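Robles clothing words – README

A word list with example sentences for clothes, laundry and mending. Spanish and English side by side. Started as a handout for the Friday conversation class at Handine, grew way past that, now lives here so people stop asking me to email it.

Maintainer: Itzel Manríquez
Entries: Montserrat Jaramillo, Uriel Aguirre
Spanish review: Citlali Chávez

Status

Version 3. Usable. The mending section is thin, see known problems. Version 2 is still on the old Cladton page, please dont use it, the accents got mangled on export and half the ñ are question marks.

What's in it

908 entries. One row per sense, so a word with two meanings gets two rows. Every row has at least one example sentence in each language, most have more – 2000 sentence pairs in all.

words.tsv – the list itself
sentences.tsv – example pairs, joined on entry_id
regions.txt – codes for the region column
old_ids.tsv – maps version 2 ids to version 3, only needed if you built something on the old one

Columns in words.tsv

entry_id – number, never reused
es – Spanish headword, singular unless it only comes in plural
en – English, American spelling
pos – noun, verb, adj, phrase
region – blank means understood pretty much everywhere
topic – garment, part, fabric, wash, fold, mend, shop
note – free text, mostly Montserrat being fussy (good fussy)

Columns in sentences.tsv

pair_id, entry_id, es_text, en_text, level. Level is 1 to 3, where 1 is first month of class. Levels were set by whoever wrote the sentence so take them with some salt.

Loading it

Tab separated, UTF-8, header row on top. No quoting. If your spreadsheet eats leading zeros in entry_id, import that column as text. Wenceslao Villaseñor has a script that turns both files into flash cards, it is in the Datarton folder under tools. Needs the two files sitting next to eachother.

How the sentences were written

By hand, by us. Rule was: something you would really say to someone in your house. "Did you check the pockets" yes, "The garment is made of cotton" no. A few of those slipped through anyway. Uriel did most of the wash topic, Montserrat did parts and fabrics, I did folding and patched holes everywhere else.

Region stuff

Biggest source of arguments. Shorts alone has pantalón corto, pantalones cortos, short, shorts. T-shirt is worse – camiseta, playera, polera, remera. We list them as separate rows with the same English and a region code. No row is marked "correct", please don't open requests about that.

Known problems

– mend topic has very few verbs. Zurcir, remendar, coser, then it drops off fast
– "hem" as noun and verb share a note that only fits the noun
– some level 1 sentences use the subjunctive, sorry
– duplicate pairs in wash, Citlali is going through them
– no audio. Was planned for August, did not happen

Words for the pictures

Useful ones: cloth / tela, stripe / raya, crease / arruga, to fold / doblar. 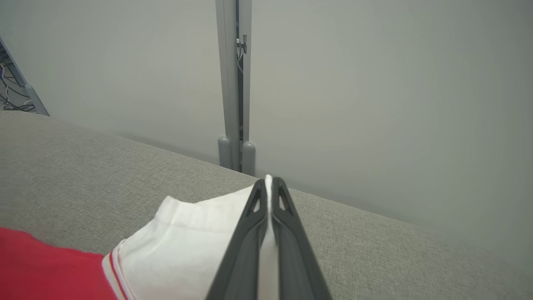

Red stripe = raya roja.

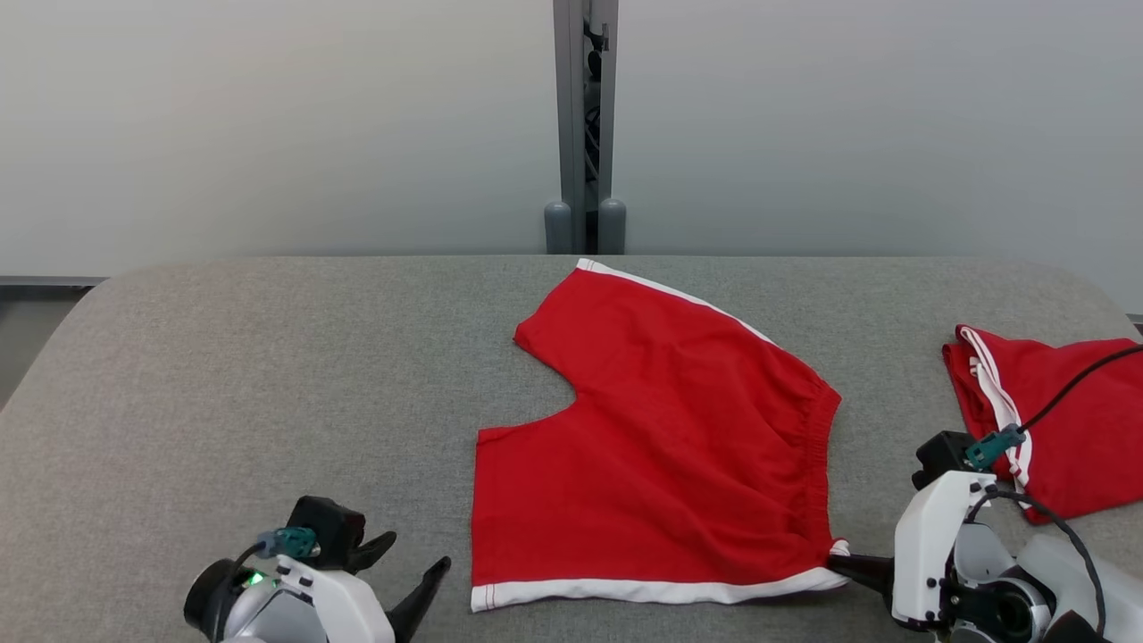

Waistband = pretina or cinturilla, elastic = elástico.

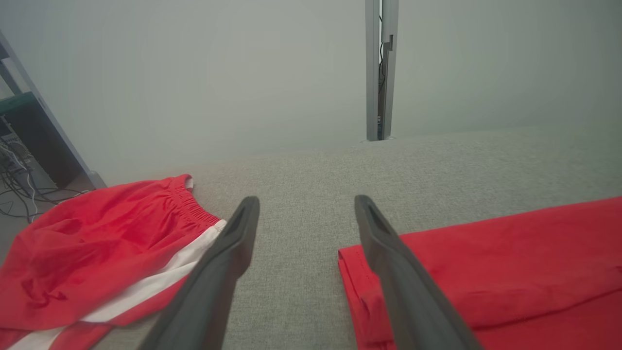

Gray = gris. Weave = tejido.

Adding entries

Send rows in the same column order, leave entry_id blank, I fill it in. At least one sentence pair per row. Read the Spanish out loud first. If the word is regional say where you heard it, a town is fine. No machine translated sentences, Citlali spots them right away and then I get the messages.

License

Free for classes and personal study. Ask before putting it in anything you sell. Credit line: Robles clothing words, version 3.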